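May 8, 2025

Spent the whole morning at the inspection bench with reel 2 of the Skotovetti picture, the one Carmela Russo has been calling "the boarding house thriller" for so long that I had to look up the real title for the label. It's a murder story with a nightclub singer at the center of it, and I've grown very fond of it, even running it backward and forward by hand (you do get attached!). The vinegar smell is mild. Edge damage on the soundtrack side is worse than the old Plurano card says, so I've written up a new card and stapled the old one behind it.

Found 8 splices, all cement, and two of them lifting. I redid those and left the others alone. The can says 773 feet and my counter came out a little under that, so I'd guess a few frames went missing at the old repairs, most likely in the staircase argument, where her line jumps in the middle of a word.

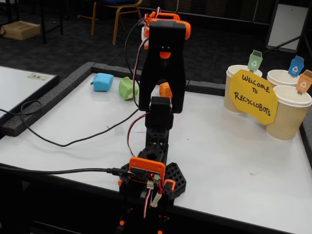 The jump is a pity, because that argument is where you first suspect the brother. Rafferty Greenberg thinks the Pornden print has the line complete, and he remembers it from the December screening, though he also remembers a different hat, so we'll see. I've asked them for a look at their reel 2 before we scan ours — no answer yet.

Wyss rewinds are squeaking again. A drop of oil on the left one helped, the right one still needs doing.

Carmela, if you get to reel 3 before I do, please go slowly over the head leader. It has more than one bad perforation and somebody long ago fixed it with office tape, which I haven't had the heart to start on.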